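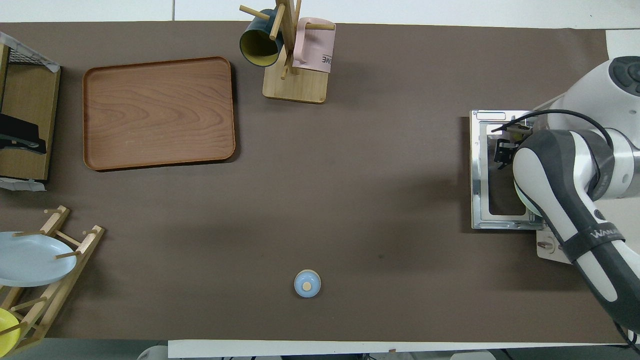 Arm on its mounting plate, with tray, mug tree and dish rack.

Komo bench – equipment budget notes
Updated 2021-09-28, Mererid Owen

Covers what to buy for a second bench, same layout. Not covered: labour, freight.

Arm + gripper – quote from Zimix, 8 weeks lead. Order first.
Mounting plate – have 2 quoted, pick the cheaper one. Check hole spacing befor paying.
Kitchen items (mugs, plates, tray, racks) – $103 all up, spares incl.
Dark table covering – same colour please.

Open: who signs off on the cable spares? Ask Idrisa Chege. Prices good til July.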